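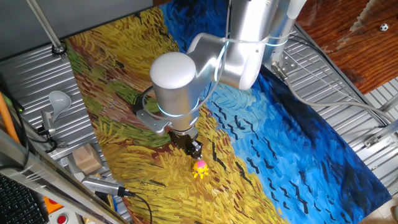
2 min read

Wrist camera detections drop out on a patterned mat - student pick and place project

Posted 3/30/21 in Class Projects

Our team is doing the pick and place unit for the Prudthorpe robotics elective. The task is to pick small soft-shaped toys off a printed mat and set them down at a marked pose. The mat is the wheat field print, with yellow, blue and green strokes over most of the table. We have a fixed camera on the workspace and a second camera at the wrist.

On a plain gray mat the color threshold finds every toy. On the print, the pink and yellow octopus is found by its head only, and the grasp center lands off to one side. Yellow toys are worse. The mask merges with the wheat and the blob filter throws it out as too large. We labeled 487 frames by hand and would like to reuse them. The rules do not allow us to change the mat. What should we change first?

Ecaterina Nedelcu

Stop using color as the primary cue. Hue thresholding assumes the background does not contain the target hue, and yours does. In order:

Capture the mat with no toys on it from the fixed camera, at the same exposure you run with. Lock exposure and white balance before you do this. Subtract that reference from each live frame and threshold the difference. Start at 15 on an 8-bit scale and raise it until the brush texture disappears from the mask.

Use the fixed camera for the coarse position only. Move the arm to a hover pose clear of the toy, then take the wrist view for the final correction. Background subtraction will not work at the wrist, the viewpoint changes every time.

For the wrist view, train a small segmentation model on your labeled frames. Split by session. If neighboring frames end up in both sets, the validation score means nothing.

If you have depth, a height threshold over the table plane does most of this for free. Fit the plane again whenever the mat is moved. The Aoki worksheet has the plane fit in section 14, but check the sign of the normal - our copy had it flipped. 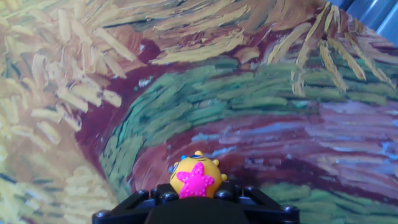 Ecaterina Nedelcu

Adding to my own answer. The wrist view above is a useful case for the labels. The toy body is close in color to the wheat strokes, and the pink star is the only part with strong contrast. A threshold will return the star and call it the whole object. Label the full outline, including the small bumps, and keep the gripper as its own class. Otherwise the model learns that anything next to black is a toy.

Haltance

had the same thing in September, we just turned the saturation down and it was ok. might depend on your lights

Skorkska

Saturation will not help with the yellow toys. Difference image works. We needed 11 reference frames averaged together before the noise was low enough, and a new set each time someone opened the blinds.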